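속편이라는 말을 감독은 좋아하지 않는다

스트리밍 드라마 ‘트리브베르그(Trivberg)’ 두 번째 시즌의 예고편이 공개된 뒤 팬 게시판은 며칠째 한 장면에 매달려 있다. 항구 창고의 문이 열리고, 첫 시즌 마지막 회에서 죽은 줄 알았던 항해사 에리아(Eria)의 외투가 벽에 걸려 있는 장면이다. 얼굴은 나오지 않는다. 대사도 없다. 그런데도 ‘에리아 생존설’은 이미 정설처럼 굳어졌다.

나는 첫 시즌을 재미있게 봤지만 이 열기에는 선뜻 동의하기 어려웠다. 외투 한 벌로 사람을 살려내는 드라마라면 앞으로 누가 죽든 무슨 의미가 있을까. 그래서 연출자 다이아니 콘세이상(Daiane Conceição)에게 화상 인터뷰를 청했을 때 첫 질문도 그것이었다. 에리아는 살아 있는가.

“대답하면 홍보팀이 저를 가만두지 않을 거예요.” 그는 웃었지만 오래 웃지는 않았다. “다만 외투는 외투예요. 사람들이 거기서 무엇을 보든 그건 제가 찍은 게 아니고요.”

영리한 답이다. 그리고 조금 얄밉다. 예고편을 편집한 사람이 그 외투를 맨 끝에, 음악까지 끊고 넣었을 때는 시청자가 무엇을 볼지 뻔히 알았을 것이다. 그렇게 되물었더니 콘세이상은 예고편 편집은 자신의 손을 떠난 일이라고 했다. 최종본을 본 것은 공개 전날이었고, 의견을 낼 시간은 없었다고 한다.

“저라면 그 장면은 뺐을 겁니다. 본편에서는 3화 중간에 아무렇지 않게 지나가요. 그걸 끝에 붙여 놓으니 약속처럼 보이죠. 저는 그런 약속을 한 적이 없어요.”

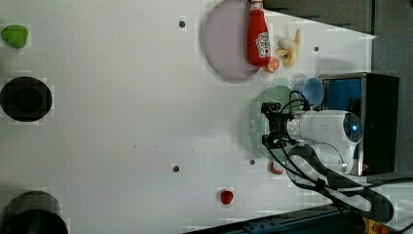
두 번째 시즌은 모두 5부작이다. 첫 시즌보다 2회가 줄었다. 제작사는 ‘밀도 높은 이야기’를 위한 선택이라고 설명했는데, 업계에서 이런 표현이 예산 삭감과 다른 뜻으로 쓰이는 경우를 나는 거의 본 적이 없다. 콘세이상은 이 대목에서 의외로 솔직했다.

“돈이 줄었느냐고요? 줄었죠. 바다 장면이 제일 먼저 없어졌어요. 대본에는 폭풍이 있었는데 지금은 폭풍이 지나간 다음 날 아침이 있어요.” 그는 그편이 더 낫다고 덧붙였다. 더 나은지는 봐야 알 일이다. 첫 시즌에서 가장 많이 회자된 것이 바로 그 바다였다.

공동 각본가 아를린두 오노라투(Arlindo Honorato)도 뒤늦게 대화에 합류했다. 그는 바다보다 섬 이야기를 하고 싶어 했다. 새 시즌의 주 무대인 미르니세티(Mirnisetti)는 첫 시즌에서 지도 위 이름으로만 등장한 곳이다. 팬들은 그 지도를 확대해 항로를 계산하고 섬의 역사까지 써 놓았다.

“읽어 봤습니다. 우리가 쓴 것보다 꼼꼼하더군요.” 오노라투의 말이다. “솔직히 말하면 처음에 그 이름은 지도 구석이 비어 보여서 넣은 겁니다. 계획 같은 건 없었어요.”

그러면 첫 시즌부터 모든 것이 설계되어 있었다던 제작 발표회의 말은 무엇이었나. 오노라투는 잠시 말을 고르더니 “큰 줄기는 있었다”고 했다. 어디까지가 큰 줄기냐고 묻자 주인공 몬티(Monti)가 고향으로 돌아가지 못한다는 것, 그 정도라고 했다. 드라마 한 편의 설계도치고는 꽤 짧다.

그래도 이 대답이 싫지는 않았다. 처음부터 다 정해 두었다고 우기는 작가보다는 믿음이 간다. 문제는 팬들이 믿고 있는 쪽이 발표회의 말이라는 점이다. 단서를 모으는 사람은 그 단서를 누군가 일부러 놓아두었다고 믿고 모은다. 이에 대해 두 사람의 생각은 갈렸다. 오노라투는 팬들의 가설을 읽고 대사 하나를 고친 적이 있다고 털어놓았고, 콘세이상은 그 말을 처음 듣는다는 표정이었다.

“어느 대사요?” 콘세이상이 물었다.

“나중에 말할게요.”

인터뷰 막바지에 세 번째 시즌 이야기를 꺼냈다. 콘세이상은 계약서에 없는 일은 생각하지 않는다고 했고, 오노라투는 첫 회 초고가 거의 끝나 간다고 했다. 둘 중 한 사람은 홍보팀의 전화를 받게 될 것 같다. 제작사에 따로 문의했으나 정해진 바 없다는 짧은 답만 돌아왔다.

시사용으로 미리 제공되는 분량은 첫 회뿐이고, 외투가 나온다는 3화는 언론도 방영 당일에야 볼 수 있다. 첫 회를 본 다음 따로 리뷰를 쓸 예정이다.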